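Trovau fleece cloths: a long review of a very small thing

Bought in September, used nearly every day since, and I have opinions.
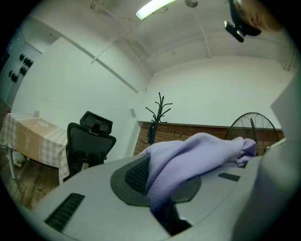
The lavender one, in a heap on pale grey plastic.

I know, I know, a whole review for a cloth. But I've had three messages asking where the soft purple thing came from, and I've spent more time with it than with most of the gadgets I've written up on here, so let's do it properly.

It's a fleece cloth. Polyester, hemmed on all four sides, sold by Trovau as a dusting and wrapping cloth, and it comes in lavender, oatmeal or a green that looked a bit hospital to me on the website. I got two lavender and one oatmeal from Van der Linden, the little homewares place that used to be by the station and now does nearly all its business online. Delivery was quick, although the packet had been folded so tightly that the cloths had creases in them like a road map. Those came out in the first wash.

Dusting first, as that's what I wanted them for. On smooth plastic they're lovely. I use mine dry on the printer, the top of the fan heater, the bathroom scales and the lid of the bread bin, and the dust comes up in one go and stays in the pile until you take it outside and give it a good flap. I'd been using old T-shirts before this and they mostly just moved the fluff from one end to the other. It's soft enough that I don't worry about scratching anything shiny either, and I've been over the front of the radio with it more times than I'd like to admit without leaving a mark.

Grilles and slots are a different story. Fleece is thick! You can't get it down between fine ribs, so you wipe along the top and everything underneath stays exactly where it was. For that I still use a dry paintbrush (a one-inch one, very cheap, bristles trimmed a bit shorter) and then go round with the cloth afterwards to catch what's been flicked out. Woven mesh is much the same. Pat it, don't rub it, or you'll leave a bit of purple fuzz behind and then you've got two jobs.

Which brings me to the shedding. The packet says to wash before use and I didn't, being impatient, and the oatmeal one left little bobbles all over a black jumper I'd put down next to it. Wash them first. Mine go in at 30 with the tea towels, no softener, and after two or three goes they'd stopped shedding almost completely. Softener seems to make them slide over the dust, and it took me a good month to work out that was what had gone wrong with the first one. They dry very quickly, over the back of a chair in an evening if the heating's on. Don't iron them. I didn't try it, but my last fleece blanket has a shiny iron-shaped patch on it and I've learned that lesson.

Wet, they're hopeless. I had a go at the kitchen worktop and the water just got pushed about in a sort of bow wave. If you want something for spills, buy cotton. I also tried one on the windows, and the less said about the streaks the better.

Where they've surprised me is wrapping and covering. I've had one round the hand mixer in the cupboard, another under the sewing machine so it doesn't creep across the table, and one wrapped round my good glass jug when we took it camping (yes, I took a glass jug camping, it came home in one piece). They're light enough to stuff in anywhere and they keep a bit of spring when they're bunched up, so there's some padding to them even when you've just shoved them in. I wouldn't trust one on its own for anything precious going in the post.

They do not fold, by the way. Well, they fold, and then they quietly unfold again. I used to stack them in a nice square next to the tablecloths and every time I opened the drawer they'd puffed up like a loaf. Now they live in a heap wherever I last had them, and I've made my peace with it.

Colour: the lavender is a proper lavender, soft and a bit greyish in the evening, and it's kept its colour through the wash so far. The oatmeal shows every speck, so it looks grubby ten minutes in, though you do get the satisfaction of seeing what you've picked up. I'd have all lavender if I were buying again.

I had the Zarau ones before these, which are thinner and have raw edges with no hem. They got into corners better, I'll give them that, but the edges curled after a few washes and one of them stretched into a sort of kite shape. The hems on the Trovau cloths are still flat. One corner has a loose thread that I keep meaning to snip.

Would I buy them again? Yes, for dry dusting and for bundling things up, and I've already put another two lavender ones in my basket. If you've mostly got vents and fiddly bits to clean, spend the money on a decent brush first and get one cloth to go with it.

Four out of five. The missing one is for the jumper.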